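Towels left on the benches - bin them, box them or wash them?

Asked in: Clubs, gyms and halls
Tuesday, January 30, 2018
143 views, 3 answers

I help run a small members' gym above a tile showroom, and we are losing a war against cloth. People come in with a towel, drape it on whatever they are using, and go home without it. By Friday the place looks like the morning after a shipwreck.

At present everything goes in a crate by the door. The crate holds, if you stamp on it, a week's worth. After that it becomes a heap with a crate somewhere underneath. We put up a sign. Someone hung a towel on the sign.

It isn't only the towels either. The long table behind the leg bench was meant for cable handles and clips, and it has turned into the place where everything in the building goes to retire. You want the small chrome handle, you have to go digging. 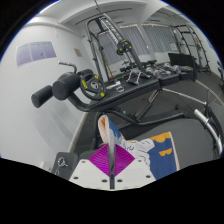 Durkwood Barbell Club - Kit and Tidying

What I'd like to know is how other small clubs deal with it. Do you wash the stuff? Who pays for that? Is there a point where you are allowed to just get rid of it? And has anyone found a way of keeping attachments on a table in some kind of order that lasts beyond the first Monday? We have 14 keyholders and no paid staff, so anything that begins "get reception to" is no use to me. Budget is 100 pounds, and I'd be in trouble if I spent all of it.

Answer 1 (marked as helpful by the asker)

We had exactly this. Two things worked for us and one was a disaster.

First, stop using a crate. A crate hides things, so people glance at the top layer and decide theirs isn't in there. We put up a row of coat hooks on the wall you have to walk past on the way out. Anything patterned goes in a day or two, as it's easy to spot and slightly embarrassing to see it hanging there. Plain white ones will be with you until you die.

Second, one date a month. Ours is the last day. Whatever is on the hooks gets bagged and taken to the animal rescue, who are always after old towels (ring yours first, some don't take bath sheets). Put the date on the wall and in the joining email and then stick to it. You will get one angry message. We got ours in April and have had peace ever since.

The disaster was washing them. Do a load once, out of kindness, and you have opened a laundry. People started leaving them on purpose.

For the table, take everything off it. Put back only what goes on a cable or a bar. Straight handles at one end, ropes and straps at the other, clips in a shallow tray so they don't wander off under things. Then draw round each piece with a paint pen. It looks like a crime scene but people do put things back on the outlines. Foam pads and long bars shouldn't live on a table at all.

Hooks, tray and pen came to well under your 100.

Answer 2

just ban towels

Answer 3

Can't ban towels, the person above has clearly never used a leg bench after someone else in July.

We used a Gistent wall rack for the handles and it's fine, bit wobbly with anything heavy on it. Our place has 200 members and we still lose clips, so I wouldn't expect miracles. Buy spares.

With the towels I'd check what your membership form says before you give anything away. Ours had a line about lost property being kept for three months, written by somebody who never had to store it. We changed it to one month at the AGM - longest discussion of the night, longer than the roof.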